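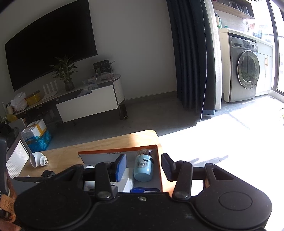 4 min read

Jostilari Desktop Label Printer: Review for Small Sellers

5 June 2020

I sell secondhand kitchenware and small housewares from a spare bedroom. Most of it goes out by mail, and the rest sits on a rented shelf at an antique mall that wants a barcode on every item. For years I printed labels on full sheets with an inkjet and cut them apart with scissors. The sheets jammed, the ink smeared, and I wasted half a page any time I needed three labels.

The Jostilari is a thermal printer, so there is no ink. It cost me $62 with one starter roll. I paid for it myself.

Setup

The printer comes with a power brick, a USB cable, the roll holder and a folded sheet of instructions. The instructions are poor. They show how to load the roll from the back, but the labels on the starter roll are wound the opposite way from the drawing. If you follow the drawing you get blank labels. Flip the roll so the shiny side faces up and it works.

The driver has to be downloaded. On my Windows laptop it went in without trouble. On an older Mac it installed but didn't show up in the printer list until I restarted. There is no wireless connection on this model. You print over the cable or you don't print.

The first time you load a new label size, hold the feed button until the light blinks twice. The printer runs out a few labels while it finds the gaps. Keep those and feed them back through by hand if you hate waste. I throw them out.

Print quality

Text is sharp down to a small size. Barcodes scan on the first try at the mall's register, which is an old one and fussy. Thin lines in logos break up a little. I had a drawing of a teapot on my return address labels and took it off.

The default darkness setting is too light. I moved it up two steps and have left it there. At the highest setting the print starts to bleed and scanners don't like it.

Speed is fine. I printed 307 labels in one sitting when I moved my stock list to the new numbering. The top of the case was warm by the end, but the last label looked the same as the first.

How the labels hold up

On smooth plastic and glass they go on flat and stay flat. A cup with straight sides takes a label on the side with no trouble, and so does any flat lid. On a tightly curved surface, such as a spice jar, the corners lift after a day or two. Turn the label so the short edge follows the curve and most of that goes away.

On cardboard they stick too well to move. Line it up before you press.

Peeling them off is the weak point. The starter roll leaves a gray film on glazed pottery that needs rubbing alcohol. I switched to the removable rolls from Celtard and they come off clean, even after weeks on the shelf. They cost more, and the printer takes them without complaint as long as you run the gap check again.

Thermal labels fade in the sun. One batch near the mall's front window had gone pale by the time I came to restock. This is true of every thermal label I have used, so keep a spare list of your prices.

Software

Jostilari's own label program is free and I would skip it. It forgets the margins each time it closes, and it will only import a spreadsheet if the columns have the exact names it wants. I use the free version of Naidoo instead. It limits you to 20 saved designs - plenty for me - and it remembers the last printer used.

Compared with the Dravinberg

Before this I borrowed a Dravinberg for a month. It is quieter, it has a cutter, and its case feels stronger. It also takes only its own rolls, with a chip in the core, and those add up quickly. If you print a few labels a week and want something neat on a desk, it's the nicer machine. If you print in batches, get the Jostilari and put the difference into rolls.

What I don't like

The lid latch is thin plastic and I expect it to break first. The power switch is at the back, next to the cable, where it is hard to reach. The roll holder rattles on long jobs. The warranty is 2 years, but you have to register for it within a month, and the card telling you so is tucked under the roll holder.

Would I buy it again

Yes, at this price. I would order a pack of removable rolls at the same time and use up the starter roll on shipping boxes.

Rating: 4 out of 5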